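Un plieur de linge dans le salon : la galerie du Prultlow

Mis à jour le 5 juin 2023 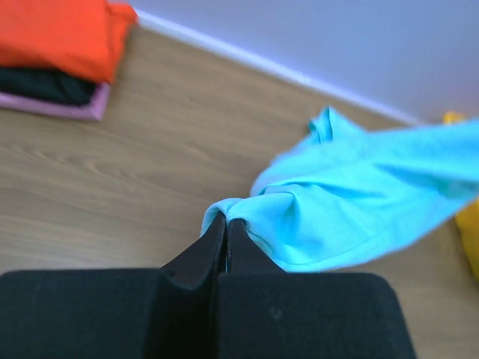

Le tissu turquoise, pincé entre les deux doigts de la pince. La pile pliée est dans le coin, contre le mur ou presque, avec l'orange sur le dessus.

Houda Chraibi : Moi je commencerais par les torchons et rien d'autre pendant un mois. Un rectangle, ça a quatre coins et ça ne ment pas. Les pulls, tu y viendras quand le bras saura retrouver un coin tout seul, sinon tu vas régler ta force de serrage sur un cas particulier et tout refaire en juillet.

Elle a sans doute raison, et je lui ai répondu que j'étais beaucoup trop impatient pour ça ! Donc je mélange tout, et tant pis pour la méthode. Mais bon, je reprends depuis le début, pour ceux qui débarquent sur la page.

Le Prultlow, c'est mon bras robot maison. Il est parti d'un kit Ivex acheté d'occasion, auquel il manquait la moitié de la visserie et une notice lisible (j'ai eu droit à un scan de travers, en noir et blanc, avec les couples de serrage dans la pliure). J'ai passé l'hiver à le remonter sur l'établi de l'atelier partagé, puis je l'ai rapporté à la maison parce que le linge, eh bien, il est à la maison. Le but n'a pas changé : prendre un vêtement par terre, le secouer un peu, l'étaler, le plier, le poser sur une pile. Dit comme ça, c'est l'affaire d'un week-end. J'en suis à 107 essais notés dans le cahier et je n'ai pas encore osé inviter ma mère à regarder.

Côté budget, j'avais promis les comptes : 898 euros au total, kit compris, sans compter l'alimentation que j'avais déjà et les deux cartes que j'ai grillées tout seul comme un grand. Le plus gros morceau reste les servos. Ceux du kit avaient du jeu, je les ai remplacés par des Pelletier, nettement plus fermes, un peu bruyants aussi (le chat a déménagé dans la chambre).

Pour la pince, j'en suis à la version 4. La première serrait trop, la deuxième pas assez, la troisième serrait très bien mais s'ouvrait de travers, et il fallait lui donner une petite tape pour qu'elle lâche le tissu. La nouvelle a des doigts qui s'affinent vers le bout, et c'est ce qui a tout changé pour attraper un pli au ras du sol : avec des doigts larges, je poussais le tissu devant moi comme un chasse-neige.

La partie qui me prend la tête en ce moment, c'est le point de prise. Quand la pince attrape en plein milieu, tout se ramasse en boule autour des doigts, avec des plis qui partent dans tous les sens, et allez retrouver un bord là-dedans ! Quand elle attrape trop près du bord, ça glisse au premier mouvement un peu vif. J'essaie donc de descendre moins bas, de fermer plus lentement, et de ne lever qu'ensuite. Les gens de Dretside, l'atelier où j'ai mes habitudes, me conseillent d'ajouter un capteur de courant sur le servo de fermeture pour savoir si on tient une épaisseur ou deux. Je l'ai commandé, il est dans un colis quelque part.

Autre chantier : les trajectoires. Pour l'instant je guide beaucoup à la main, j'enregistre, je rejoue, je corrige. Le logiciel lisse les mouvements, parfois tellement bien qu'il coupe le virage et passe à travers la pile (pardon aux tee-shirts). J'ai ajouté un point de passage plus haut, ça rallonge le cycle mais je dors mieux.

Pour ceux qui m'ont demandé les fichiers des doigts : oui, je les mets en ligne dès que j'ai corrigé l'entraxe, qui est faux d'un bon millimètre dans la version que j'ai sur le disque. Ne lancez rien avant ! Et si quelqu'un a déjà réussi à faire plier une chaussette à un bras de cette taille, écrivez-moi dans les commentaires, je prends tout, même les vidéos floues.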